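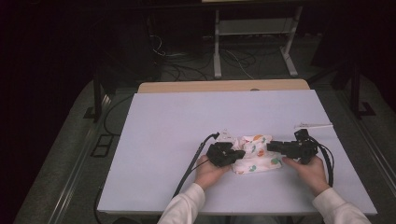 2 min read

Folding small cloths is the job I put off longest. Shirts I don't mind, and towels more or less fold themselves, but a pile of thin cotton squares can sit on the end of the bed for a week.

The white one with the little orange and green shapes is the worst of the lot. The fabric is soft and it creases as soon as you let go of it, so it always ends up in a heap. It came from a market stall run by a man called Gavrilă, who sold them in bundles tied with string. I use it for drying glasses, mostly, and for covering dough.

The pale board has made the biggest difference. I used to fold straight on the wooden table, where the grain made it hard to see whether an edge was straight. On a smooth, plain surface you can slide the cloth flat without it catching. It lives behind the wardrobe and comes out in the evening, usually after the nine o'clock news.

My method is slow. I pull the heap apart from both sides until I can find two corners, then lay the cloth down and smooth it from the middle outwards. After that it's in half, in half again, and then thirds if it's going in the narrow drawer. Ashraful Chowdhury, who I shared a flat with for years, rolled all of his and said it saved space. It does, but they come out of the drawer looking like bandages.

I did try ironing them first. One evening in December I got through the whole pile and it took until nearly midnight — never again. A quick press with the flat of the hand does well enough for something that's going to be used on a wet glass.

The drawer itself is a Brulluvard, bought second-hand, and it sticks on the left. I've rubbed candle wax along the runner and that helped for a while. If I stand the cloths on their edges they all fit, with space left at the back for the napkins. Those still need doing.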